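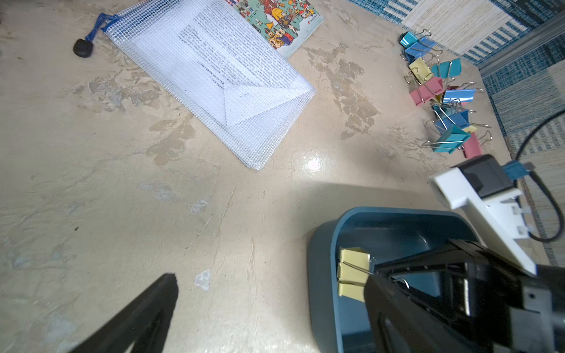 Wrist camera, binder clip task. A pale yellow clip held in the gripper inside the bin.

Bestgate Open Day Recordings

Version 3

Summary

This folder holds the recordings made during the open day at the Bestgate building on Oct 24, 2024. Visitors came in small groups and watched a two-arm cell put office supplies away. The cell was running for most of the afternoon, and the cameras were left on during the demonstrations. The files are shared so that people who were there can look at what they saw more closely, and so that people who were not there can use them.

The cell is called Itum in the file names. Damgaard is the name of the software that starts and stops the recordings. You do not need Damgaard to open anything in this folder.

What was demonstrated

The main task was moving binder clips from the table into a dark teal bin. The clips are pastel colored and were scattered by hand between runs, in most cases by a visitor. Other items were left on the table on purpose. They include a clear zipper pouch with printed pages in it and an illustrated picture book. The arms were not asked to move either one during the clip task.

An operator drove the arms for every run in this release. There are no runs by a trained policy. Several visitors asked about this on the day, so it is stated here as well. Two visitors took a turn at the controls, and their runs are kept in a separate folder named guest. Expect slow movement and many missed grasps in that folder.

Contents

The release has 54 runs. Each run has its own folder with the following files:

- wrist_left and wrist_right, video from the cameras on the two arms
- overview, video from the fixed camera
- joints, a table of joint positions with time stamps
- notes, a short text file written by the operator after the run

Some notes files are only one line long. A few are blank. We decided not to fill them in afterward from memory.

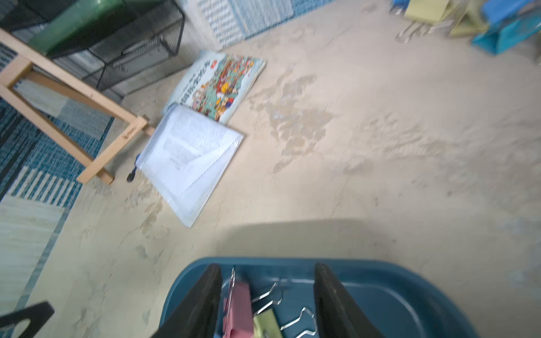 Wrist camera, same task. Pink and yellow-green clips in the tray.

Labels

Every run has a result of done, partial or stopped. Done means the operator judged the run complete. Partial means at least one clip was left out of the bin when time ran out. Stopped means the operator ended the run early. A clip hanging on the rim of the bin was counted as out.

The words bin and tray are both used in the notes for the same object. Search for both.

Known problems

- The overview video in 7 runs starts late. The joint tables for those runs are complete.
- There is glare on the table in many of the wrist videos. Color labels for the lighter clips should be checked by eye.
- The print on the pages in the pouch can't be read in the wrist videos. Do not use these files for text reading work.
- Clock time in the notes was typed by hand and may not match the time stamps.

Layout of the cell

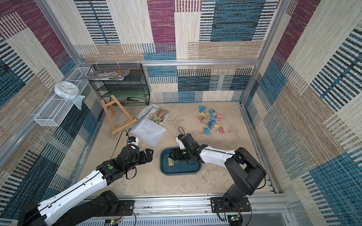 The arms are named left and right as seen from the fixed camera. Both bases are bolted down and were not moved between runs. The bin was moved now and then, so its position should be read from the video and not taken as a constant. Joint angles are in degrees.

Sound was not recorded. Visitors stood behind the operator, and any run where a face came into view was removed before release.

Use

The files may be used for teaching and research. Please name the Zustar project as the source. Do not post the guest folder on its own.

Contact

Orest Tkachenko keeps the folder and answers questions about it. If you find a wrong label, send the run number and the time in the video. Corrections will go into the next version, planned for January.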